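bench_gremlin
Day one of the bottle shelf task is done and I'm hooked! Two arms, one small wood shelf, and a target of 700 demos before we train anything. Small bottles and cups go on the shelf by color, and we teleoperate every single one.

Wrist view first, then the two fixed ones:

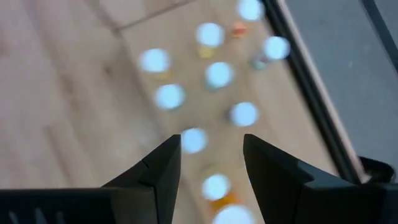
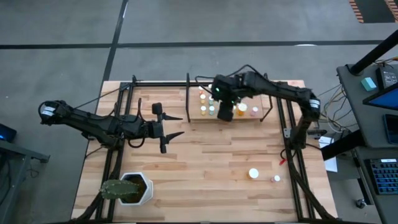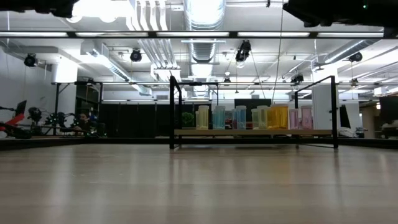
My big question is variety. I've been changing the starting layout every 6 demos, and Karine Caron (she runs our Gedaditz setup) wants it changed every time. Who's right?

torquewrench
Karine. If 6 in a row start the same, the policy learns the layout and stops looking.

plumbline4
Not so sure. On the Vahidi arms we held each layout for 4 runs and it trained great. You get several ways of doing the same grasp, and I'd miss that.

torquewrench
Did you test on layouts it hadn't seen, though?

plumbline4
Only 2. Fair point.

mothlight
Keep the fumbles too!! A missed grab followed by a good recovery is gold. I tossed all of mine in April and had to record a whole new batch.

bench_gremlin
Ooh, I've been deleting those. Stopping that now. Going with a new layout every demo for the first half, then plumbline4's way for the rest, and I'll train on each half separately. Will post both curves!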